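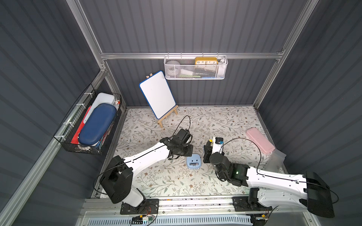

Frequently asked questions about the December cable fault

Since we posted the short notice about the two-arm cell being down, the help inbox has filled up with very reasonable questions, and I've been answering the same ones over and over (happily, but my typing is slow). So I've gathered them here. If yours is missing, write to me or to Svitlana Polishchuk and we'll add it.
Hnat Koval, Floltora bench support

What went wrong, in plain words?

The left arm let go of something it should have kept holding. It was partway through a desk-tidying run, carrying a battery over to the box, when the gripper lost its signal for a moment and opened. The battery dropped onto the mat and rolled under the right arm, which was on its way down at the time. The right arm pressed on it, felt more force than it expected, and stopped. The left arm carried on for a bit with nothing in its fingers, and that is the part that bothered us most.

Was anyone hurt?

No, thank goodness. Svitlana was at the desk and hit the stop button as soon as she heard the clunk. The battery had a dent in it, so it went into the sand bucket and then off to battery recycling. Please don't put a dented battery back in the parts bin, even if it still seems to work.

What caused it?

A tired cable. The gripper cable has to have some slack so the wrist can turn, and on the left arm we had left it in a tall loop. Every time the wrist rolled all the way over, the loop bent sharply right behind the plug. We found two strands broken inside the jacket, and from the outside it looked perfectly healthy! The run log shows the first dropout at cycle 1748. There were a few more after that, all too short to trip anything, and then the long one that opened the fingers at cycle 3105.

Why didn't the software catch the early ones?

Because we had told it not to mind. The dropout limit was set to 446 milliseconds, a number left over from when we were testing with a slower controller and were getting a lot of nuisance stops. I raised it myself and meant to put it back, and I'm sorry to say I forgot. It is now 300 milliseconds, and the short dropouts get written to the daily report as well, where a person will see them.

Why did the gripper open when it lost its signal? Shouldn't it stay shut?

A lot of you asked this, and it's a good question. The grippers came set up to relax on signal loss, so that a hand caught between the fingers would be released. For people that's a kind choice, but for whatever is being carried it's a poor one. We talked it over at some length and kept the setting as it was. What we changed is that a signal loss on either gripper now stops both arms where they are.

Is the right arm affected too?

We haven't found any damage. Its cable takes a wider sweep and doesn't bend as tightly, but we replaced it anyway while we had the covers off. The spares came from Halász, and they are the same part number as before, so nothing needs to change in your setup files.

How do I check the cable on my own cell?

Power down first and wait for the arms to settle. Then run your thumb and finger slowly along the last stretch behind the gripper plug and feel for a soft spot or a kink. Turn the wrist by hand to each end of its travel and watch the loop as you go. If it folds instead of curving, it needs to be clipped again a little farther back. The whole thing takes less time than making a cup of tea, and I'd do it before the first run of the day.

Can I still use small loose items in my runs?

Yes, markers, glue sticks, pencil cases and the like are all fine. For now we're asking you to leave real batteries out and use the dummy ones from the Bristano kit, which are the same size and won't mind being squashed.

I lost booked time on the cell. Can I get it back?

Of course. Send Svitlana your booking number and the hours you missed, and she'll find you a new slot. Early mornings before 9:00 are the easiest to get at the moment.

Who do I tell if I see a gripper twitch or open by itself?

Press stop, leave everything where it fell, and write to the help inbox with the cycle number from the top of the log. Please do this even if the run picked itself up and finished nicely.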